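# Robot arm draws a crowd at Kivville open house

25 October 2023

Kivville residents got a close look at a working robot arm when Jenura opened its shop on Lagman Road to the public. Families, students from the high school and a number of people from nearby businesses came through during the afternoon.

Jenura builds and programs small automation cells for packing and assembly companies. The firm moved into the building 2 years ago, after Bostar closed its parts warehouse there. Most of the floor is now used for testing, and visitors were asked to stay behind the yellow-and-black tape while the equipment was running.

The main demonstration was given at a blue pegboard table, where an arm worked with small plastic blocks on a maple board. The blocks come in simple shapes such as stars, cylinders and a heart. Kevin Flanagan, who runs the test floor, told the first group that the blocks stand in for the odd-shaped items a customer might want moved or sorted.

"A cube is easy to plan for," Flanagan said. "A star gives you more to think about. You have to decide where to touch it and which way it is going to turn."

Visitors were invited to suggest a block and a spot on the board, and staff then set up the task from a desk at the side of the room. Several children asked for the heart. One asked if the arm could play checkers, and was told it had not been tried.

Arnel Javier, an engineer with the company, answered questions about the printed square marker on the table. He said a marker in a known place helps the system work out where the table is. Javier also talked about training and said that two of the current staff started as technicians with no background in programming.

Other stops on the tour included the machine room, a bench where wiring is checked and a display of older grippers that people could pick up and handle. Coffee and sandwiches were served in the front office.

The company put attendance at about 2000, counting school groups that came by bus in the morning. Flanagan said a smaller evening session is planned for November for people who are interested in jobs or in the technician course. Space will be limited and sign-up is at the front desk, 3043 Lagman Road. Children under 12 need to come with an adult, and closed shoes are required on the test floor.

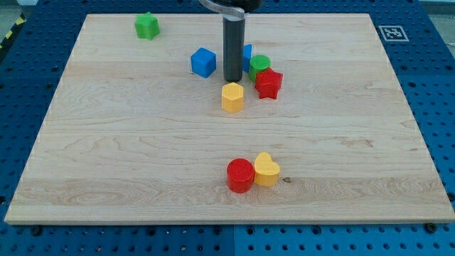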